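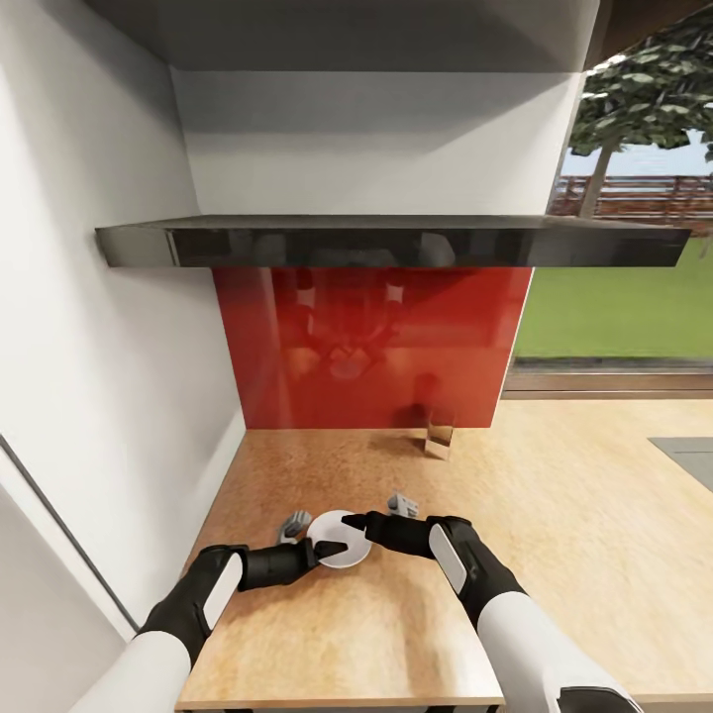

Plate and fork on the counter, one gripper to each side.

Vestex Open-Air Screen Kit, 12-foot: Review
May 12, 2021

The Vestex kit is an inflatable screen meant for outdoor film nights. It ships with the frame tube, a detachable white sheet, a blower, 4 tether lines and stakes. We ran it for two evening programs in the courtyard at Poltville, with a feature and a block of shorts each night.

Setup is simple. Stake the base, attach the sheet, start the blower. The printed manual covers the tether angles poorly, and the diagram shows the rear lines crossed when they should run straight.

Picture quality is good for a fabric surface. Subtitles stayed sharp to the back row. A faint vertical seam shows in bright shots, mostly snow and sky. Black levels depend on the projector and on how late you start.

The blower must run through the whole film. Its noise covers quiet dialogue in the first two rows. The Larneck screen we used last October is quieter but has no rear tethers.

Price as tested: $333, carry bag included. Spare sheets are sold separately.

Rating: 4 out of 5. One point off for blower noise.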